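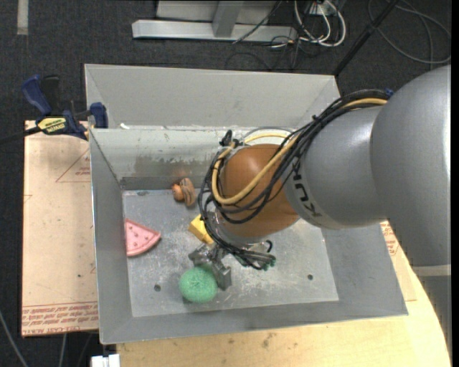

Grade the Log, Not the Demo

Search this site Go Advanced search

Last updated: 22 September 2020

The picking project in the second-year automation course at Wevach ends the way most such projects end. The students stand behind a line on the carpet, the arm goes into the bin, and a panel of instructors writes down how many toys come out. That number has been worth half the project grade for as long as the project has existed. I have sat on the panel, and I think the number should be worth very little.

My argument is mostly about measurement. A demo run is short. A team gets one slot and a handful of attempts, and the result is reported as if it described the system. It describes one afternoon. If a team's picker succeeds on most attempts and fails on the rest, a run of that length can easily show a perfect score or a poor one with no change to the code. We teach the students this in the statistics unit, and then we grade them as though the unit had never been taught.

The log is a better object. Each team is required to keep one, and until January nobody on the panel was required to read it. Last term I read all of them. The longest belonged to a team of two students and covered 226 attempts, each with the target, the approach angle, the commanded gripper opening and a short note on the outcome. Of those, 63 were marked as failures. The team scored near the bottom of the class on demo day. It had also written the only failure analysis in the room that I would have accepted from a working engineer.

What the bin teaches

The task looks simple on paper. An industrial arm with a gripper on the end has to reach into a flared metal bin and pick up toys of different shapes. A green ball, a yellow block and a pink wedge are enough to expose most of the mistakes a second-year student can make.

The ball has no preferred orientation, so students assume it is the easy one. A grasp slightly off center pushes it away, and by the time the fingers have closed, the position the planner was given is out of date. A wedge lying against the foot of a wall is a different problem. The grasp the planner likes best may need a finger where the wall is. The students then have to choose between a worse grasp that clears the wall and a separate motion that drags the part toward the middle of the floor first. Either is defensible. What I object to is the third option, seen every term, where the team waits for demo day and hopes that nothing is placed near a wall.

The walls also govern the wrist. Students model the gripper carefully and forget that the arm above it carries cables and a hose, which take up room and do not move as a rigid body. A path that is clear for the bare arm in simulation can still bring the cable bundle against the rim. The simulation supplied with the course kit, which we buy from Kesico, has no cable model in it. I do not consider that a defect in the kit. I consider it a defect in any report that does not mention it.

None of these matters appears in a count of toys removed. All of them appear in a log, provided the notes are honest and the failures are sorted by cause.

Objections

The first objection from colleagues is that a log can be padded or made up. It can. So can a lab report, and we have graded those for decades. The controller keeps its own time-stamped record of motion commands, and comparing it with a student's entries takes a few minutes per team. I have done the comparison. The discrepancies I found were omissions, usually a run of attempts at the end of a long evening that no one wrote up. An omission of that kind can be marked down like any other missing data.

The second objection is that industry pays for parts moved, and the demo prepares students for that. I worked in a packaging plant before I taught, and I do not recognize the description. The plant did care about throughput, measured over shifts. When a cell was accepted from an integrator, the acceptance test ran long enough to mean something, and the first document the maintenance group asked for was the fault history. A graduate who can read and write a fault history is useful in the first week. A graduate who once cleared a bin in front of a panel has a good story for the interview.

The third objection is the serious one. Students work harder when something public is at stake, and a log is not public. The regional contest at Kosach is the usual evidence. Teams that barely met the course deadlines will spend weekends preparing for it. I accept the observation, and I would keep the contest and the demo both. I would simply stop converting the demo result into a large part of a grade. It can be pass or fail: the system ran, it stopped safely when told to, and the team could say what it was doing at each stage.

A proposal

The project should be graded on three items. The demo, pass or fail as described, is a condition for getting a grade at all. The log carries most of the marks. A short written analysis carries the remainder, and it must name the most common failure cause in the log, state what was changed in response, and give the results before and after the change on comparable placements.

"Comparable placements" needs definition, since it is where most student comparisons fall apart. If the toys are scattered by hand before every attempt, the person scattering them becomes a variable. Teams should write down a small set of starting layouts, including at least one with a part against a wall, and return to those layouts each time the software changes. Free scattering can be used as well and logged under its own heading.

The log format should be fixed by the course. At present each team invents its own columns, and half of the reading time goes into working out what "ok-ish" means. I would allow these outcomes and no others: picked and placed, picked and dropped, no contact, contact without grasp, stopped by operator, stopped by controller. A free text field can follow. Teams should also record any change to the physical setup, including moving or reclamping the bin, because a shift too small to notice by eye is enough to invalidate a calibration. Two of the logs I read showed a sudden rise in missed grasps partway through, with no software change on that day. I suspect the bin had moved. Neither log lets me say so with confidence.

There is a cost in staff time. Reading the logs took me roughly 2 full days, against one afternoon for the panel. The Marchetti building already has the arm cell open in the evenings, so the students need no extra hours on the equipment. If the department cannot find the staff time, the log requirement should be made smaller and still be read. A team that records one well-chosen layout thoroughly will learn more from it than from a long table that goes into a drawer.

I will be using the new outcome list in my own section this term whether or not the weighting changes. The blank log sheet is in the course folder, and other sections may copy it.

Contact the department office | Copyright Wevach Department of Automation | Back to top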